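Robots in the Ronent store room: your questions

Will the arm take my job?
No. At Waker it opens and closes drawers. You still decide what goes in them.

Why do we practise in simulation first?
A mistake there breaks nothing. The drawers carry letters, such as B and R, so we all use the same names.

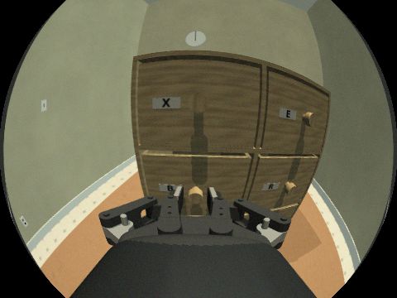 Staff who finish the 60-minute course may stop a run at any time – please do so if you are unsure.

Must I learn programming?
No, you learn to check the work and report faults.
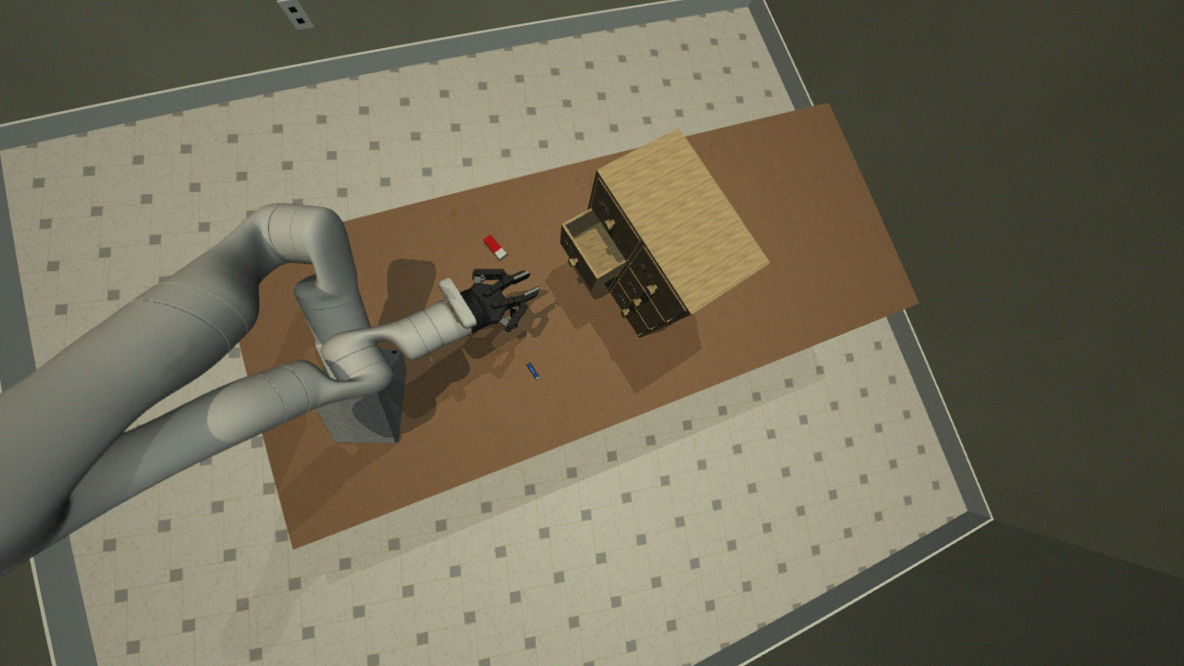
Who can I ask?
Write to the Plisus desk.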